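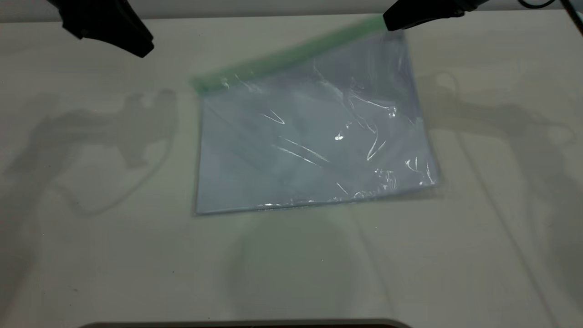

Pale tabletop, green zip strip.

Favwood workshop notebook
May 28, 2018
Vesberg stairs, treads and finish

Very good day. The ash for the Vesberg staircase has finally stopped moving, the first tread is glued up, and I think we have a finish! Writing it all down while I still remember which sample was which.

First the timber, so it's in one place. It came from Murín in February as waney-edged boards, and I moaned at the time about how much we'd lose to the edges. I take it back. The colour is lovely all the way through, with just a bit of olive streaking near the heart, and once the boards were planed the grain was so straight on most of them that the joints more or less disappear. Kazimír put the streaky ones to one side and we laid them out on the floor on Friday to see whether they could go in. They can. If they all go in the bottom treads, where the light from the front door lands, they'll look like we meant it.

Moisture is steady and has been for the last few readings. The two boards that had cupped are now flat enough to plane, though one of them will end up thin and I've marked it for risers. Please don't use it for anything you stand on. It has a red cross on both ends.

Tread width. The old drawing is wrong and should go in the bin. Kidus and I measured again with the sticks (two laths, sharp ends, slid apart and clamped) and between the strings it's 1,079 at the narrowest, a few steps up from the bottom, where the wall bellies out. It opens up again above that. So no cutting them all to one length from a list! Every tread gets its own stick, marked with its number and which end is the wall. The sticks are tied together behind the radial arm saw. They are precious. If you need a bit of lath, there's a whole bundle by the door.

I'd never used sticks for a full flight before, always a tape and a lot of hope, and I'm completely sold. You take the angle at both ends with a bit of card stapled on, and then the job at the bench is just tracing. We tried it with the offcut tread and it dropped in with a push of the hand, no planing at all. Kidus took it out and put it back in several times just for the pleasure of it.

Glue-up, tread one. Went well, with a few things to do differently:

Cauls need fresh tape. The old tape had lifted and one caul stuck itself to the front edge. Came off with a tap but it pulled a sliver with it. It's under the nosing, so it'll be machined away, but I got lucky.

Less glue. I always use too much on ash. The squeeze-out ran down onto the clamp bars and we've got black marks where the steel touched the wet timber. They went with a scraper, but paper between bar and board next time please.

Clamps above and below, alternating. I only had them underneath to start with and you could watch the board lift in the middle. Turned every other one over and it lay down flat straight away.

Leave it overnight before the scraper goes anywhere near it. The glue line shrinks back a touch as it dries and if you flatten it too soon you get a tiny dip that you only see after the oil is on, when it's much too late to be cheerful about it.
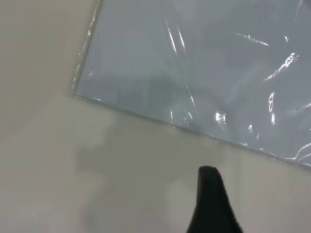

Now the finish, which is the bit I've been looking forward to. The owners at Vesberg want the treads to look like bare timber. They were very clear about that and they don't want yellow. They also have a dog, and boots, and they'd like to be able to mend a worn patch without sanding the lot. So lacquer was out from the beginning and we've been going round and round with oils.

I made up test pieces from the offcuts, all from the same board so the colour was fair, all sanded the same way. In the order we looked at them:

Plain hard oil, two coats. Gorgeous depth, really warm, and far too yellow. It looked like honey next to the bare piece. I'd have it in my own house tomorrow, but it isn't what they asked for.

White-tinted oil, one coat. Too white for my taste. It sat in the open grain and gave the piece a limed look, a bit like an old pub table that's been scrubbed. Kazimír liked it more than I did.

Gratmont matt oil, one thin coat over a very light white wash. This is the one! You have to hold it right beside the bare ash to tell which has been finished. It keeps the slight pinkness in the timber that the others kill, and the surface still feels like wood under your hand. We spilled tea on it on purpose and left the mug standing there through lunch. Faint ring, gone after a rub with the grey pad and a dab more oil. I was so pleased I did it again on the other end to be sure.

Soap finish. I had high hopes for this one, and it's beautiful to touch, but the tea went straight in and stayed. Maybe for a table top in a quiet house. Not for stairs.

One warning on the wash. It goes patchy if the sanding isn't even, and you can't see the patches until the oil goes over it. On my first go there was a cloudy stripe where I'd stopped the sander for a moment. So: whole length in one pass, brush off, wipe with a damp cloth to raise the grain, let it dry properly, then one light hand sand along the grain and stop. Don't be tempted to go finer. I took one corner up to 2,000 out of curiosity and it was like glass, and the oil just sat on top of it and wiped straight off again. Silly thing to do to a stair tread, but I enjoyed it.

Slip. Kidus raised this and he's right to. The matt oil is nowhere near as slick as lacquer, but in socks on a smooth tread I'd still want something. We tried 3 fine grooves along the nosing on the offcut tread, cut with the small core box bit against a fence. They look smart, a little like the edge of an old school staircase, and you can feel them through a sock. What I don't know yet is how they'll fill with dirt. I'll put the offcut on the floor by the workshop door and we can all walk over it for a while. Please do walk over it, it's meant for that!

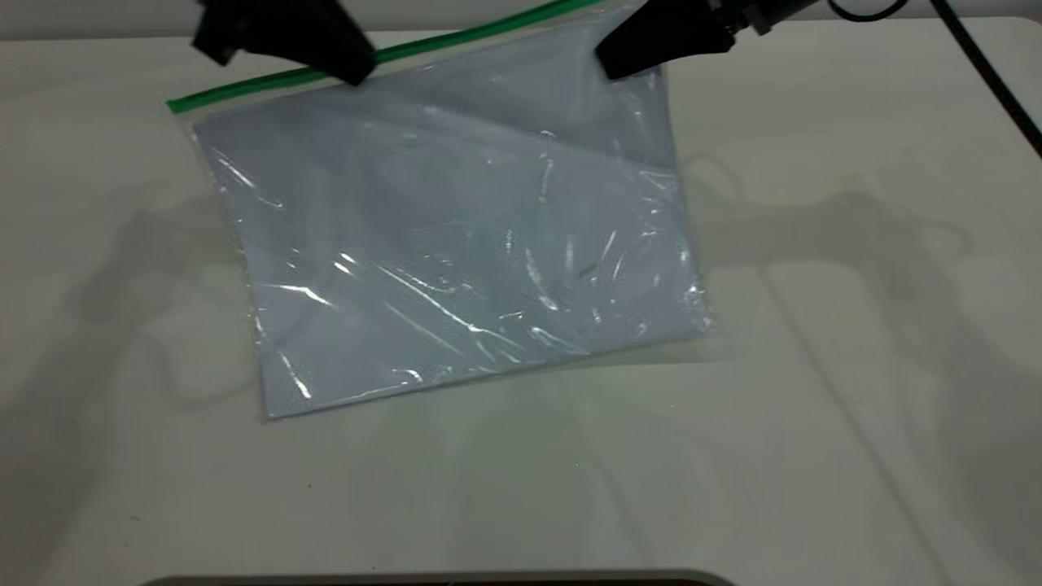
Nosing profile is settled too. We'd drawn a full half-round but it looked heavy, as if it belonged on a bigger house. Kazimír took a block plane and just eased the top edge by eye, with a smaller round underneath, and everybody in the room went quiet and then said yes. I've since made a template from his piece so the router can do the rough work. The last few strokes will still be by hand. It takes hardly any time and it gives the edge a softness the cutter can't.

Scotia under the nosing or not? I say not. The risers will be painted, and a clean shadow line where timber meets paint would be enough. Owners to decide — I'll take both mock-ups with me on the next visit and stand them on the stairs where they can see them properly. Paint for the risers is their department, but it must be on before the treads go down, or we'll be cutting in against fresh oil and I refuse.

Fixing. Glue blocks and pocket screws from below for the ones we can reach from the cupboard. The top 4 are boxed in by the landing, so those will have to go down from above with plugs. I'd like to cut the plugs from the same boards and line up the grain, so please keep every offcut with straight grain, however small. There's a crate for them under the chop saw.

Squeak on the fifth step has nothing to do with the tread, by the way. Kidus got into the cupboard with a torch while I jumped up and down above him, and a wedge has come loose at the wall string. New wedge, glue, done. I can't wait to hear that staircase be silent.

Next:
Scrape and plane tread one, check against its stick.
Fresh tape on all cauls.
More Gratmont matt, and ask if the wash comes in a bigger tin.
Kazimír to glue up treads two and three.
Sharpen the block plane, it's been working hard.
Ring Vesberg about the scotia visit and remind them about the riser paint.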